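Jar Week at Golthorpe - the gallery

Posted 2022-01-01 by Areeba Kazmi

Finally getting this page up. Sorry for the wait, everyone who emailed. Jar week was back in August and the notes have been sitting in my drafts ever since. Quick intro, then the picture, then the bits people keep asking for. 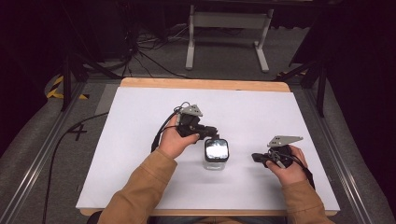
So the whole thing started with lids. Hòa Kiều had boxes of small jars left over from the Pondotberg market and half the lids didn't match anything. We gave it six evenings. Sort, wash, pair up, label, shelve. Sounds quick. Was not quick.

Small clear glass jar, black lid with a shiny top, standing on the white board. Square body, rounded corners. My favorite shape of the lot - they pack tight on a shelf and don't roll when you knock one over.

Same spot, the rest of what's worth seeing: white top, light wooden border. Good plain surface for glass, you can spot a chip or a hair right away. Two grippers at work, one each hand, jaws toward the jar. Tan-brown jacket, sleeves down.

That's all for pictures. Captions ran long so the rest is down here.

Which jars we kept

Square ones, all of them. Round ones only if the lid went on clean first try. Anything with a nick on the rim went in the recycling, no arguing (Jessie MacRitchie argued). The tall thin ones from Fleury went home with Anežka Kadlec for her spices. Final tally on the sheet was 1,249 jars, which Ludmila Šimko counted twice and I am not counting again.

Lids

Black lids to the left shelf, everything else to the right. If the liner inside is cracked or smells of pickle, out. We tried baking soda on the pickle ones. Overnight, then a rinse, then sniff. Some came back fine and some are still pickle and always will be. Don't put jam in those.

Bought 50 new lids from Tanosell to fill the gaps. Fit was good on the small squares, a bit stiff on the bigger ones. Turn slowly or you cross the thread and then you're there all night with a rubber glove.

Labels

Soak first, warm water, 8 minutes. Peel from a corner. Leftover glue comes off with cooking oil and a rag, then dish soap, then a proper rinse. Don't use the green scrubber - Jessie did a whole tray with it and they're all scratched. Those are now the button jars.

New labels go on the flat side, halfway up. Pencil first, then pen. Date on the bottom of the jar, not the lid, becuase lids wander.

Shelving

Lids on but not cranked tight. One deep for the small squares so you can see what's left. Heavy stuff low. Hòa wants them sorted by height and I want them sorted by lid size, so at the moment it's by height on Hòa's side and by lid size on mine. Works ok.

Want some?

Small squares are still going, free, bring your own box and some newspaper to wrap them. Ask for Ludmila at the Golthorpe side door, she has the key to the cupboard. Please don't take the ones with a paper tag, they're promised to Anežka for the honey.

If you have odd black lids at home, drop them off too. Any size, we'll find somthing they fit. No rust please.

More when I get to it - still have the bottle notes to type up.

Areeba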